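Open Afternoon at Zelulitz: My Gallery

I finally made it to the open afternoon at Zelulitz, the household robot people out in Gotmont! I've been on their mailing list since January and kept missing the sign-up, so when a spot came free I grabbed it and dragged my neighbor Ayodele Omoregie along with me (he drove, I bought lunch, fair trade). We got in at 1:30 and they more or less had to sweep us out at closing.

If you've never been, the building is the old Ekano shoe warehouse, and you go in around the back, past the loading dock. The sign is tiny. We walked past it twice. Inside they've split the ground floor into small rooms made up like bits of a house - a kitchen, a laundry corner, a living room with a very saggy couch - and in each one there's a robot learning some ordinary chore. Yuzuki Takeda took our group around and she was so good at it. She answered every single thing Ayodele asked her, and he asked a LOT.

The first stop was the talk upstairs, which I thought would be the dull part and wasn't. Yuzuki went through how a chore gets turned into something a robot can practice. A person does it first, over and over, and all of that gets recorded and checked. She said they have 2,272 recordings for the living room tasks alone, and that 331 of those got thrown out for one reason or another. Somebody put a cup in the wrong spot, or did two steps in the wrong order, or sneezed. (The sneezing got a big laugh.) 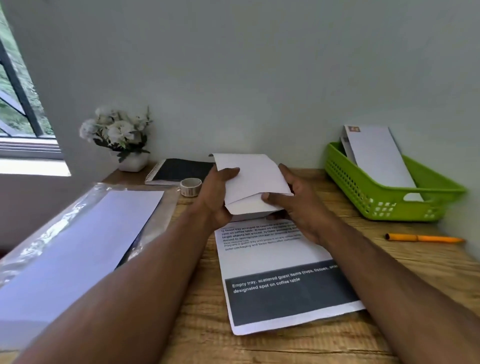

What surprised me was how much of the job is paperwork. Every task has its own written instructions, and they spell out what "finished" means: what goes on the guest tray, where the tray goes on the coffee table, what happens to the packaging afterward. I set out snacks for company all the time and I have never once thought of it as having steps. Jhun Cruzado writes a lot of these sheets, and he told me that the shorter ones take him longer. He'd rewritten one of them so many times that he had started dreaming about tissues.

Then we went down to the living room, and this was my favorite part of the day. The robot there is called Ugwu and it's slower than I expected, in a nice way. It picked up a cup, stopped, seemed to think it over, and set it on the tray so gently that a little kid in front of us clapped. Then it went for a packet of crackers and missed. It went again and missed again! On the third try it got hold of a corner and the whole room cheered like it was a ball game. Temitope Bashir was running that station and said the crinkly packets are the worst thing they work with, and she would happily ban crackers from the building.

They let a few of us try driving one of the arms ourselves. Ayodele was great at it and will be telling people so for the rest of the year. I was terrible. I had to move a sponge from one side of a sink to the other and I put it on the floor, then on the floor again, then on Musyoka Mfaume's shoe. He was very kind about it and said he'd seen worse that same morning.

A few practical bits if you want to go. The tour is free but you have to sign up, and each one is capped at 50 people. Bring a sweater, it's chilly in there. Parking is easy along the side street. The stairs up to the talk are steep, and there's an elevator if you ask at the front desk. The coffee is good and the cookies go fast, so get yours before the talk and not after like we did.

They're running another one in the spring, with the laundry corner properly up and running (it was only half set up when we went through). Yuzuki says towels are going pretty well and fitted sheets are not, and I'm with the robot on that one. I've already put my name down, and Ayodele's too, though I haven't told him yet.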